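January, after tea

Got home at ten past six with the equipment budget still not done. I told Cor I would have the numbers to him before the end of the month and I have been putting it off, so I am writing down where I am up to while it is fresh.

The shop at Bundville wants to move from two people packing stationery sets by hand to one person and an arm that can load the trays. That's the whole job. The head office position is that we can spend this year or next year but not both, so whatever we ask for has to last. I was given the planning because I did the label printers, and I did the label printers because I was standing nearby.

There are three ways to go that I can see.

The first is the Gethin package. Arm, controller, two-finger gripper, one wrist camera, software licence for the first year. They quote it as one line, which I don't like. I have asked twice for the gripper and the camera to be itemised and got the same PDF back both times, with a different cover page. Delivery is 7 weeks from deposit. The deposit is bigger than I was expecting and I will have to ask accounts whether it counts against this year if the goods arrive in the next one.

The second is Citell, who will lease. The lease looks cheap by the month until you add the service plan, and the service plan is compulsory. I worked it out over the full term and it comes to more than buying the Gethin outright. On the other side of the ledger, if it breaks it is their problem, and we have no one in the building who can fix a joint motor. I put that in the notes column in capitals.

The third is to buy the parts ourselves through Ornetti and put it together. Cheapest by a long way on paper. Cor is keen on it. I am less keen, as the person who would be putting it together.

Spent the middle of the day at the test table, going over what a gripper has to manage and what else we'd need to pay for. We've been using the mesh pen cup and the scissors because both are in the set and they are about as different as two things get.
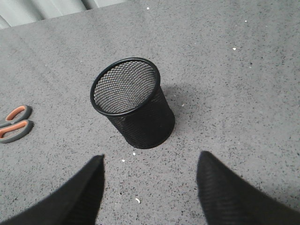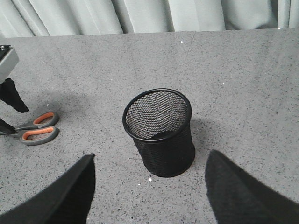

Mesh cup, scissors with the orange in the handles, grey speckled table.
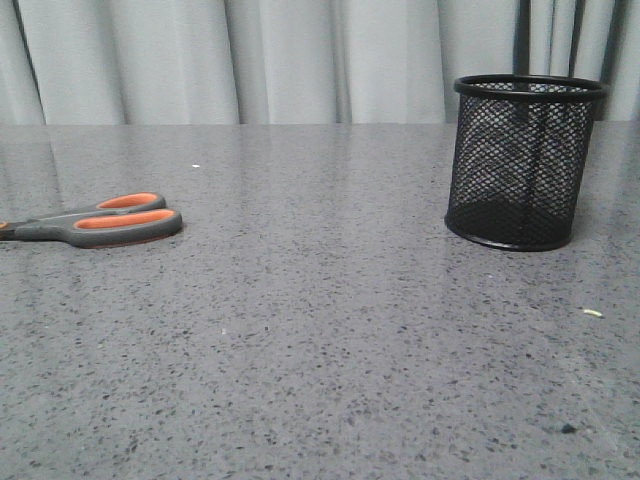 What came out of it for the budget is mostly small things. Fingertips are a consumable and I had them down as a one-off. I have moved them to the running costs and put in for 8 pairs a year, which is a guess, but I would sooner have a guess in the right column than nothing. I need to ask all three suppliers what a spare pair costs. Citell's price list doesn't mention them at all.

Cameras next. I had one camera in the plan. I now think we need two, one on the wrist and one fixed, plus a bracket and a long enough cable for the fixed one. The wrist view is good close in. For knowing where everything is before the arm goes anywhere I'd want the fixed view as well. That takes the camera line up to double and I know it will be queried, so I have written a paragraph to go with it and kept it short.

Lighting I have left out for now. There may be a cost there if the bench goes under the windows on the car park side, with the sun coming in of an afternoon. Cheaper to choose the other wall.

The bench itself I had forgotten completely. Whatever arm we get has to be bolted to something that doesn't move, and the packing benches at Bundville are on castors. I rang and asked for the measurements. They are 116 centimetres deep counting the shelf at the back, which would be deep enough if the shelf came off, but the castors rule them out anyway. So a new bench, or a steel frame. I put in for the frame. The fellow who did our racking can make one and he is slow but he is fair with his prices.

Guarding is the part I know least about. Gethin say their arm can run alongside people at reduced speed without a cage. Citell say the same about theirs but want a light curtain fitted regardless and charge for fitting it. Ornetti say it depends, and that we should have our own risk assessment done. I think we need the assessment whichever way we go. I have no figure for it. I've left the cell yellow.

Training I put down as two people for three days. Cor reckons one person will do. If that one person goes on leave we have a very expensive lamp stand, so I am sticking with two.

He came by at half past three with a coffee and had a look at the sheet. Cor Van Damme has been buying machinery longer than I have been employed, and he reads a spreadsheet from the bottom up. He asked what the throughput was meant to be. I said 100 sets a shift, same as now. He asked why we were spending money to get the same number. I said it was one person's time we were getting back, and that the number was what the arm had to do in the first year and no more than that. He said to write it exactly like that at the top, so I did.

He also said to put a contingency in and not to hide it. Last time I spread it through the other lines and it got trimmed off every one of them.

My own view tonight is Gethin, if they will itemise. Citell if they won't. I have left Ornetti in the comparison because it is only right to show it, but I have counted my own hours against it at the full rate and it is not nearly so cheap once you do that.

Still to do. Chase Gethin a third time, by phone. Ask accounts about the deposit. Get a figure for the risk assessment. Find out whether Bundville has three-phase power at that end of the building or whether we need it at all - I have seen it both ways in the brochures and I think I mixed two models up. Ask about spare fingertips.

Leftover curry for tea. Bins are out. I'll ring Gethin at nine before the day gets away from me.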